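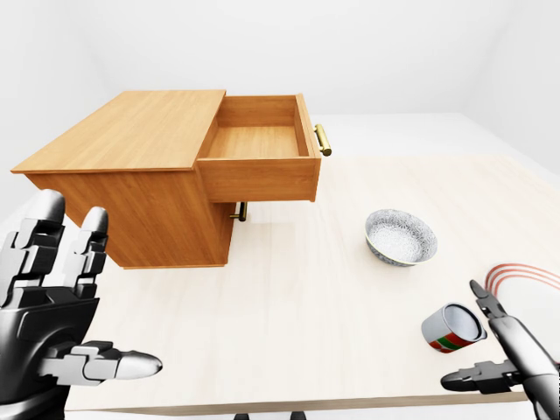
Lake level notes, 29 July 2019

The Katham gauge read 356 feet this morning, which puts the reservoir 35 feet under full pool. I have been getting questions about why the county bulletin says the lake is "recovering" when the boat ramp at Layug is still well short of the water. Both statements are correct. They describe different quantities, and the bulletin does not say which one it means.

Storage and elevation are related by a table, not by a straight line. Katham is a flooded river canyon with a broad shelf on the east side. When the surface is up on the shelf, a foot of elevation is a lot of water. When it drops below the shelf, as it has now, the lake is confined to the old canyon and a foot is worth much less. The bulletin reports the change in elevation since the low point last fall. That number looks good. The change in volume is smaller than most readers would guess from it.

The table itself is a second problem. The one in use was drawn up from a survey made before the Vallier fire, and a good deal of burned hillside has come down the north fork since. Danilo Evangelista ran a depth sounder along the upper arm two summers ago and found the bottom higher than the table says in every cross section he finished. He did not finish all of them, and a partial survey is not a new table. I still use the old one. The storage figures I post should be read as upper limits, particularly at low stages.

Inflow. The north fork has dropped to its usual late July trickle. The south fork is holding up better than I expected, given how early the snow went. I had thought there might be an error at the Jitau station, so I compared it with the staff plate at the road bridge on two separate mornings, and they agreed within what I can read by eye. Genalyn Tiongson suggested return flow from the hay fields above the bridge, where they went back to flood irrigation this year. That would fit the timing. It would also mean the extra water goes away when they stop irrigating, so I would not project it forward.

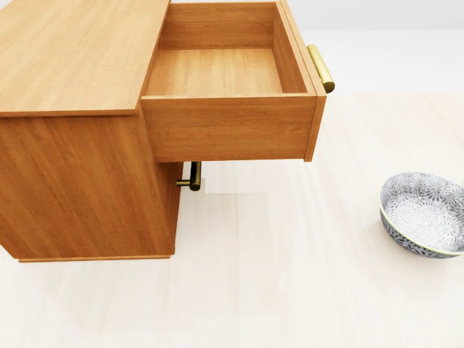

Evaporation is the term people leave out. My pan is a standard Class A, set on a low platform in the open, read at 7 a.m. I apply a coefficient of 0.7 to get from pan to lake, the usual textbook value. It is an annual value, and on a deep lake the summer coefficient is generally lower, as part of the heat goes into warming the water and comes back out in the fall. With the lake this shallow the lag should be shorter. I have no good way to measure it and have left the coefficient alone.

Temperature has not been unusual. The station reached 95 on 2 days last week and stayed under that on the rest. Wind has mattered more. The afternoon upcanyon wind has been starting before noon, and the pan losses on those days are clearly higher than on calm days with the same maximum. Anyone running a budget on temperature alone will come out low.

Corrections. In the last post I gave the June rainfall total for the Layug gauge with one storm entered twice. Jericho Dizon caught it. The corrected total is in the data file, and the monthly chart has been redrawn. The error did not carry into the storage numbers, which do not use that gauge.

Darren Sowerby asked in the comments whether the monsoon moisture in the forecast discussion will help. For soil and fire danger, possibly, if it arrives as more than dry lightning. For the lake, very little. The ground in the lower basin will take the first inch without giving anything to the channels. A hard cell directly over the burn scar could produce runoff, but it would be mostly mud - see above about the survey.

The outlet schedule is the only thing that will move the lake much before October. Releases are set to step down in August, and if the step comes on time I expect the rate of decline to slow to a little over half of what it is now. If it slips by two weeks, as it did last year, the old highway grade near the dam should come out of the water. Virgilio Pascual has photographs of it from the previous low and has offered to go back to the same spots with the same lens.

I have moved the daily readings to a plain comma-separated file. The columns are date, elevation, storage, pan loss, rain, and remarks. Missing readings are blank - a zero is a real zero. The older spreadsheet will stay up but will not be updated.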